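September 25, 2018
Posted by admin in Small Investing
84 shares | 30 comments

Why I stopped reading the hot stock letters

Last spring I paid 200 dollars for one year of an investment newsletter called Castby Insider. The sales page was very long, and it promised me one small company that will own the future of batteries. I am an adult person with a mortgage, and still I read it to the end and took out my card.

The company was Didero. I put 2,000 dollars in it, which was for me a lot of money. The letter said to buy before October, when a big announcement was coming. The announcement came, and it was a new office in Zirnberg. The price went down by 30 percent in two weeks, and the next letter did not mention Didero at all. It was already about another company, Ambrose, and the words were almost the same.

I don't say that the writers are dishonest. Maybe they believe each story for one month. But I went back through all the old issues, one evening after another, and I wrote each tip in a spreadsheet with the date and the price. Very few of them had a selling price. I knew when to come in and never when to go out.

Now I have three rules. I wait one month before I buy anything I read about. I open the annual report first and look for the debt and for the number of new shares. And I don't put more in one company than I can lose without telling my wife with a red face – she made this rule, and it is the best one.

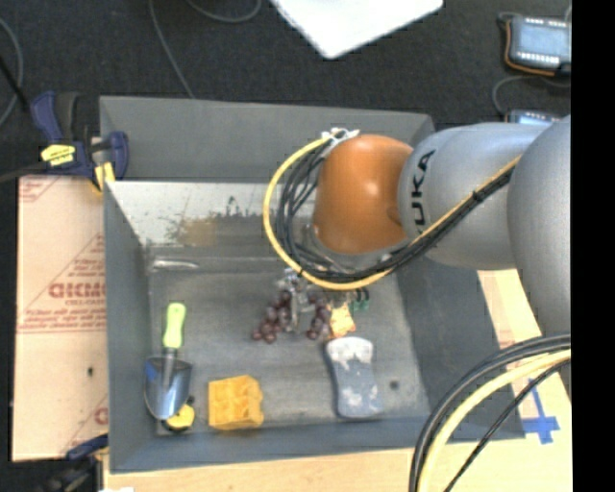

The rest goes every month to a plain index fund with low costs. It is boring, I check it maybe four times in a year, and I sleep well. I still own the Didero shares. I keep them partly from stubbornness and partly as a reminder, and if they come back to my price I will sell them the same day.

Next time I want to write about broker fees, because two readers asked me how I compare them.

Get new posts by email. You can unsubscribe at any time.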